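Clornstead Reading Rooms: interim report to the Seidel Fund
15 February 2023
Prepared by Svenja Rieger

You asked for a short account of the first half of the grant, with the money at the end and the trouble at the front. I have tried to keep to that order.

The trouble is mostly the boiler. Our application said the two upstairs rooms would be open for evening reading groups by the start of January. One of them was. The other had a radiator which made a noise like a man falling slowly down a metal staircase, and the beginners' group, who are brave people but not that brave, asked to be moved. Knut Wegener bled it, then replaced the valve, then spoke to it. The part we needed came from Morkari after three weeks and was for a different boiler. The correct part followed, and both rooms have been in use since the last week of January.

The groups themselves are going better than the plumbing. We promised you 60 adults enrolled by the end of the grant and we have 48 now, with the spring intake still to come. Attendance dips when it rains and recovers when there is cake. I mention the cake because it appears in the accounts under "learner retention", a heading Henrik Nolte chose and has declined to change.

Lucrezia Marchetti's family hour has been the surprise. It was a single line in the application, put in late to fill a gap in the timetable, and it now has a waiting list. Parents come to practise reading aloud and the children come to correct them. One father told us he had got through an entire book about a badger without stopping, and that he would be glad never to hear of the badger again. We have ordered some other books. 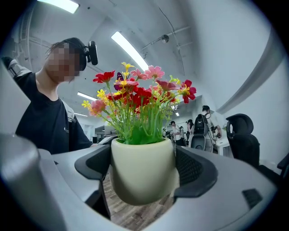 The writing group has been slower. Joscha Vogler took it on in the autumn with a plan to produce a printed booklet of members' work by Easter. Members have turned out to be keen on writing and much less keen on anybody reading it. He now has a folder of good pieces, most of them marked "not this one". I would ask you to let us move the booklet to the summer. Joscha would ask you to let us drop it, but he isn't writing this report.

We have also stopped using Pleltedora, the booking system we bought at the start. It sent reminders to people who had already come, and on one occasion enrolled the window cleaner in intermediate spelling. He attended twice. Bookings are now kept in a large red diary at the front desk, which has not crashed so far.

On money, we are slightly under on teaching costs, having had one group fewer than planned during the radiator business, and over on repairs for the same reason. The two very nearly cancel out. With your agreement I would like to move the teaching underspend across to repairs and leave the other headings alone. The small hardship fund for bus fares has been used steadily and will last until the summer. Book purchases are on budget — the badger notwithstanding.

Between now and the final report we plan to run the spring intake, start a second family hour if we can find a tutor for it, and print 100 posters for the surgery, the launderette and the bus station. Henrik has drafted the wording. It is being made shorter.

I would be grateful for a decision on the booklet and on the transfer to repairs before the spring groups begin. Receipts are attached, including the one from Morkari for the wrong part, which they have agreed to refund and which I shall believe when I see it.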